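Sterkance opens Galbraith workshop to show robot computer repair

GALBRAITH, August 13, 2024 – Recycling firm Sterkance will hold an open day at its Galbraith workshop to show how robot arms can help take apart old desktop computers. 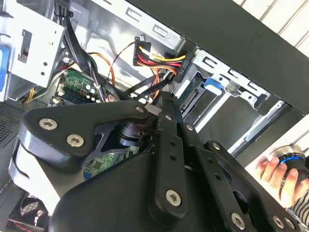
A gripper reaches towards the power cables in an open desktop case. Photo: Sterkance

Visitors will see 3 work cells in use, each run with an operator at the bench. The demonstration covers cable handling, drive removal and sorting of parts. Groups are limited to 10 people and each tour takes an hour.

The company began trials in February with partner Zerbridge and has put 900 desktop units through the workshop to date.

"Cables are the hard part, as every case is laid out differently," said workshop manager Leandro Vallejo. "We want local councils and schools to see the work up close and ask questions."

Entry is free. Closed shoes must be worn. Bookings can be made through the Sterkance front office.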